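3.2 Handling and folding of knitted garments

Knitted garments formed the largest single group in the household textile inventory, and they were also the group on which the participating households agreed least. Woven shirts, sheets and towels were folded in much the same way from one home to the next. Sweaters, cardigans and knitted blankets were not. Some participants folded them in thirds along the length, some rolled them, and a few laid them flat on a shelf without folding them at all. The present section reports how these items behaved during folding and storage, and sets out the terms used in the remainder of the paper.

The inventory lists 1000 textile items, of which 178 were classed as knitted. Items were classed by inspection of the fabric and not by the name the owner gave them, as the word "sweater" was applied to several garments made of brushed fleece. Socks and gloves were left out of the knitted group even where they were plainly hand knitted, for the reason that they are paired and stored by a separate routine (Section 3.4). Scarves were kept in.

Each knitted item was handled on a flat table that had been cleared and covered with a cotton sheet. The sheet was pulled tight and clipped at the corners. Early trials on a bare tabletop had shown that light knits slid when the sleeves were brought across the body, and that the resulting fold was off center by the time the hem was turned up. Items were laid front side down, smoothed once from the collar to the hem, and then folded by the method the owner had described in the interview. Where no method had been described, the items were folded in thirds.

Three measures were taken for every item: the height of the folded stack immediately after folding, the height after one night on the shelf, and the depth of any crease that remained once the item was opened out again. Height was read at the center of the stack with a light card laid across the top. Crease depth was judged by eye on a six-point scale, with 6 standing for a sharp line visible across the full width of the garment. 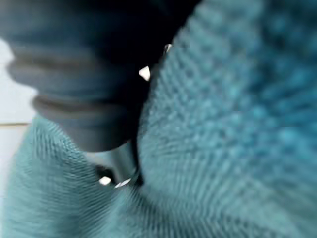
Household Textiles Group, Department of Home and Consumer Studies, Futongate Institute
Figure 4. Teal knitted fabric gathered into a deep fold under contact.

Knitted fabric is made of loops, and it gives in both directions when it is pressed. This has two effects that matter for folding. The first is that a knit rarely keeps the edge it is given. A fold made with the flat of the hand opens again within minutes, and the upper layer settles into a soft curve. The second is that a knit bunches readily. When pressure is applied at one point, the surrounding fabric is drawn toward that point and rises on either side of it, and the two raised parts may come together over the place where the pressure was applied (Figure 4). In this paper such a formation is called a gathered fold, to set it apart from the flat fold that is made on purpose.

Gathered folds were recorded in most of the heavier items. They appeared most often at the underarm, where the sleeve is brought across the body and four layers of fabric lie on top of one another, and at the lower hem of ribbed garments, where the ribbing pulls the edge inward. They were less common in fine knits, which tended to slip sideways instead. Loosely knitted blankets gathered almost anywhere they were touched, and the interviewers noted that participants corrected this by lifting the whole blanket and shaking it out, seldom by smoothing it in place.

The difference between heavy and light knits was clearest after the night on the shelf. Heavy items had lost height, and the gathered folds within them had been pressed into broad, shallow waves. Light items had changed little. Crease depth was low throughout the knitted group, and no item folded in thirds was scored above the middle of the scale. Rolled items were scored lower still, although several participants remarked that rolled sweaters were hard to tell apart on a deep shelf and were often pulled out and put back by mistake.

Color was recorded for every item but was not used in the analysis. It proved useful in a practical way. On plain knits of a medium shade the line of a fold could be followed by its shadow, while on black and navy garments the same fold had to be found by touch. Scoring of dark items was therefore carried out under an additional lamp placed low at the side of the table. Patterned knits presented a further difficulty, in that stripes set at an angle to the hem could be mistaken for an uneven fold. These items were scored twice, by different members of the group, and the lower score was kept.

Storage was recorded separately from folding. Paula Voicu and Darius Lazăr visited six of the households in October to note where knitted items were kept and what was placed on top of them. Open shelves were the most common arrangement, followed by drawers. Items in drawers were more tightly packed and showed more waves on opening, in particular where the drawer had been filled from the front and the garments pushed toward the back. Two households kept their knitted blankets over the arm of a sofa throughout the year and did not regard them as stored at all. These blankets remain in the inventory but are left out of the shelf measurements.

The terms flat fold and gathered fold are used in Section 4 without further definition. The scoring sheets were prepared by Aurelia Costache and revised after the first round of trials, and the revised version, dated Apr 26, 2021, is the one reproduced in Appendix B.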